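Home-assist trials on hold at Fernholm after arm fault

Testing of the two-armed Davusness house robot stopped Friday in the simulated home at Fernholm, after the arms kept moving on a command that should of timed out. No one hurt, nothing broken. It's all software at this stage. But the same control code was due to go on the real machine next week and that's now off.

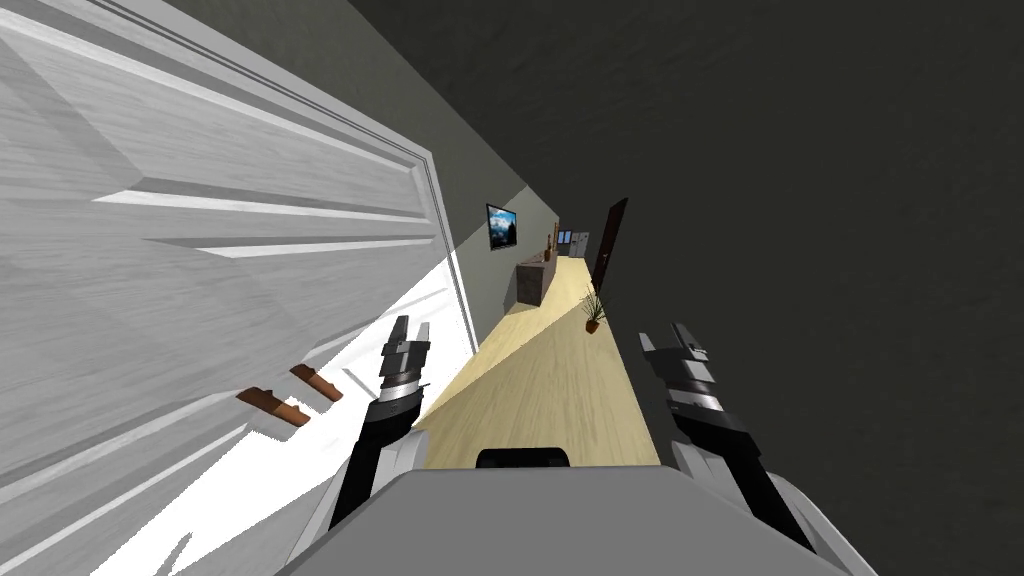 **Sang-wook Kong**, staff reporter

The job was a plain one. Down the hallway, past the open white door and the TV, on toward the brown cabinet. Grippers open the whole way, no grasping until told.

According to the test log the base lost its position fix partway through run 37. The stop rule says both arms freeze inside 295 milliseconds. They didn't. The arms carried on with the last good command for 7 seconds, and the log shows the stop flag set the entire time. Set, and ignored.

Gesel, which writes the arm controller, says the flag was being read by the base but not by the arms after a January update. A patch is out to the test team. Not approved yet.

Two earlier runs are being pulled and re-checked for the same thing. Results from those had allready gone into the safety file, so that has to be reopened as well.
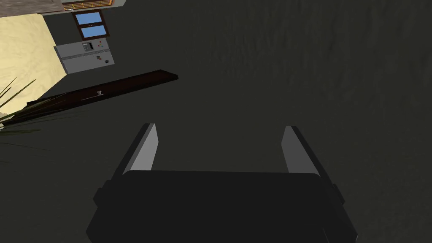
Van Acker was less patient about it, saying a stop signal that reaches only half the robot should have been caught at the first review, and that a patched controller needs the full set of fault runs again, from zero, before anyone stands next to the real one.

Gesel wants a shorter retest, 3 runs with the position fix cut on purpose at different points in the hallway. Fernholm hasn't picked between the two. A decision is expected once the patch has been read through line by line.

Until then the physical robot stays powered down and the arm brakes stay on. Simulator work on other tasks, including door opening, is also paused becuase it uses the same controller.

More when we get it.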